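4.2 Sorting Flatware by Type

Sorting clean flatware is a routine chore in homes and cafeterias, and a person can do it with little attention. It remains a demanding test for a machine. Spoons are thin, they lie close to the table, and their polished surfaces change appearance with every shift in the light. We selected the task for the Andik benchmark on these grounds.

The hardest single step is the first grasp. A spoon resting on a flat surface leaves very little clearance, and the fingers must close on a narrow handle. Black spoons add a further problem, as the bowl reflects its surroundings and gives an uneven reading to the wrist camera.
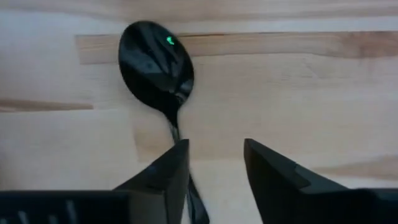
Grasp attempts were therefore scored separately from placement. A grasp was counted only if the spoon left the table and stayed in the fingers until the arm reached a container. The Celtport group collected 1,536 attempts under this rule, of which 1,146 met it. Lebrun's earlier protocol combined the two scores, and the results are not directly comparable.

Container type was treated as a separate variable.
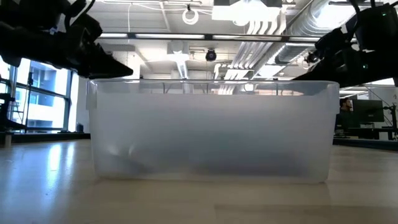 Figure 7. Translucent storage bin on the tabletop, with both arms positioned above it.

Frosted walls blur whatever is inside the bin, so a policy cannot depend on a side view to confirm that an item was placed. In the full task, spoons of several finishes are laid out on both sides of the containers, and some overlap.

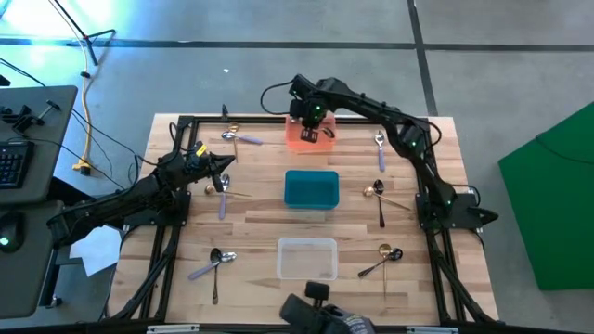
Overlapping pairs must be separated before either spoon can be sorted. Operators were told not to correct a layout once a trial had begun. Each trial was limited to 300 seconds, and spoons left on the table at that point were recorded as unsorted.

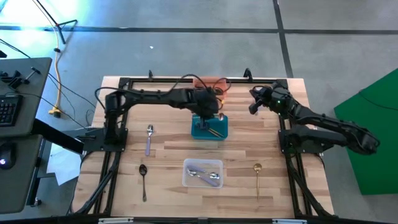
Partial completion was common enough to require its own category in the analysis. We do not consider the present system ready for unattended use in a kitchen. Section 5 examines the remaining errors by spoon finish and by arm.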